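Choosing between long fingers and a suction cup for unloading a front-loading washer

Posted by Losuvska in Grippers and end effectors

Hello all, first proper post after a good long while of reading, so please be gentle with me! I've been trying out grippers for laundry work at our little lab in Noltgate, and I've got myself into a muddle over which way to go before I spend any more of the budget.

The job is easy to say and fiddly to do. Soft things have to come out of the drum of a front-loader and end up in a basket on the floor in front of it. We began with a plush toy because it's forgiving and doesn't mind being dropped, and we'll move on to socks and towels once I trust the setup. I have two arms, each with a long two-finger gripper, plus a suction cup on loan until the end of April. I also have wrist cameras and one view from higher up, and I can't decide how much to rely on each.

What worries me with the fingers is the rubber seal. The lower lip stands up higher than I'd expected, and anything resting just behind it has to be reached over and then down. The suction cup is shorter and would clear the lip nicely, but on the plush it held in only 3 tries out of 20, and I rather suspect I was being generous with one of those. Would you stay with the fingers? And would you let the wrist camera do the final approach, or keep the high view in charge all the way?

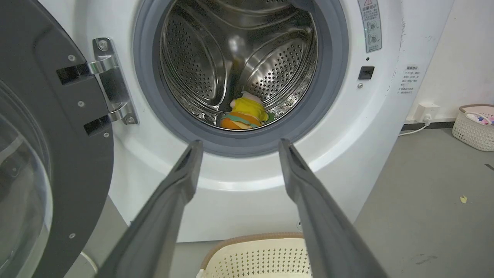
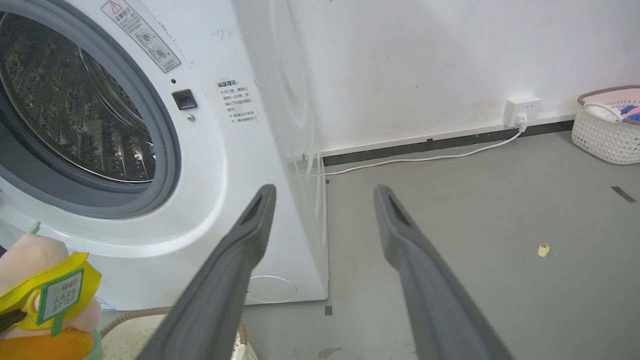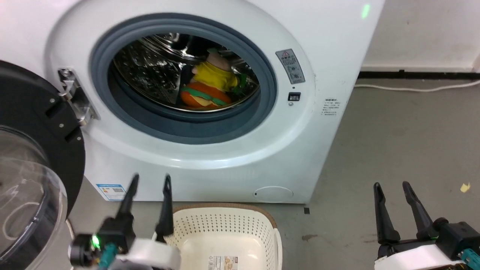
Washer test, first two from a wrist camera, last one from the head camera.

Any thoughts gratefully received, even if it's only to tell me I've overlooked something obvious.

Losia

Welcome, and what a nice clear post to start with! I spent most of last winter on very much the same job, so I'll happily ramble on a bit.

Stay with the fingers. Suction on plush or towelling is a losing game unless you have a great deal of airflow, and then you have the noise to live with as well (we had ours running next to the tea room, and I was not popular). Fabric lets the air straight through. A cup is lovely on a box or a bottle, so hang on to it for those if they're ever on your list, but for laundry I'd send it back with a thank-you note.

As for the lip, I'd come in higher than feels natural, with the fingers already spread, go well past the rubber and only then tilt down. If you tilt early, the backs of the fingers drag on the seal and your force reading is rubbish from then on. I'd also close slowly. With long fingers the tips give a little under load, and a soft toy will squirm out sideways if you snap them shut. Do check how far apart they open as well. Ours would go to 159 mm on paper and noticeably less once we'd put the soft pads on, which caught me out for an entire afternoon.

On cameras, I use both and hand over between them. The high view is the one I trust for where the drum, the basket and the door are. It's very good at seeing that the arm is about to clout the open door, and the wrist camera can be hopeless at that if the door is off to one side. Once the fingers are level with the opening I switch to the wrist, because from up high the arm itself tends to get in the way of whatever you're after. Shiny drums do throw reflections about, so fix the exposure on the wrist camera before the run. Left on automatic, mine went pale just as it reached the opening, every single time.

One last thing, and then I'll let you get on. Try the same grasp with the toy in 4 different resting positions before you judge any gripper. I had one that looked marvellous for a week and it was only ever good at the one pose.

Lü

fingers. suction is no use on anything fluffy. also tape marks on the floor for the basket if you haven't got them, you'll kick it at some point and wonder why all your drops are missing

Noltgate Tinkerers

I'll disagree just a touch with the handover idea above, though it's good advice in general. If your two views aren't calibrated to each other really well, the switch is where you'll lose the object, and you can spend days blaming the gripper for it. We had a jump of nearly a finger's width each time. I'd run it with the high camera alone first, accept that it'll be clumsy, and write down where the misses land. If they all fall to the same side, that's your calibration. If they're scattered all over the place, then bring in the wrist view and see whether it tidies up.

Agreed on the fingers, mind you. Before buying anything new I'd try a strip of thin silicone on the inner faces of the ones you've got. It's cheap, it peels off again if you don't care for it, and on our towels it helped more than changing the gripper did. Do come back and tell us how the socks go!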